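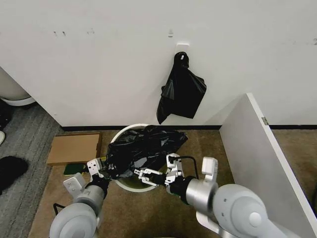 Trash day at Zetgate: notes from an August visit

I have been to enough automation open days to know the drill. You get a lanyard, a pastry and a man with a laser pointer, and by lunchtime you are told that work as we know it is over. Zetgate skipped the laser pointer and put its robots on garbage duty, and I liked the place right away.

The company looks after office buildings, and it spent most of the morning talking about the ones it cleans for Dusport, a freight outfit with 29 floors spread over three sites. That comes to 412 trash cans a night. Somebody has to put a fresh bag in every one of them, and until last spring that somebody was always a person with a cart and a sore back.

Kadir Erdem used to push one of those carts. He is now a shift lead with a tablet, a title he pronounces with some suspicion. He spent nine years on nights and can line a can without looking at it, which he did for us, twice, while talking about soccer. Then he stood back and let the arms have a go. I will say only that they are not in a hurry.

Why bags are hard

A bag is a terrible thing to hand to a machine. Torvik, which supplies the software, gave a talk on this that ran 25 minutes over, and I took away one fact: a box stays the shape it was when you reached for it, and a bag has other ideas. The practice corner makes the point better than the talk did. A black bag hangs by its gathered handles from a little white hook on the wall, all creases and shine, and two grippers have come in low on it from either side. Kadir calls this "the coat check." His old crew had opinions about where the hook should go, and for once the engineers wrote them down.

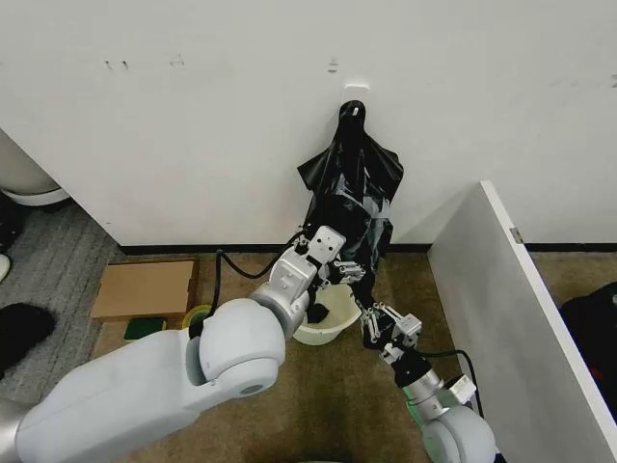 What changes for the crew was the question I had come with, and the answers came in two versions. Management's version had a slide. Kadir's version was that nobody on his crew has lost a job, two people have moved to days, and everyone has been on a training course at Murex that had good coffee and bad chairs. The new work is mostly judgment: what counts as trash, what somebody left on the floor by mistake. A flat piece of cardboard next to a bowl, with a roll of tape lying nearby, could be rubbish or could be somebody's afternoon project, and a night cleaner knows which from the desk it sits beside. Kadir wants that knowledge paid for. There is a small raise attached to the shift lead job, and he thinks it should be a larger one.

I asked the Zetgate people when the arms would do all the cans. They said 100 a night would make them very happy – and then changed the subject to parking.

The tour ends in the canteen. Get the lentil soup, and bring your own lanyard clip, as theirs pinch.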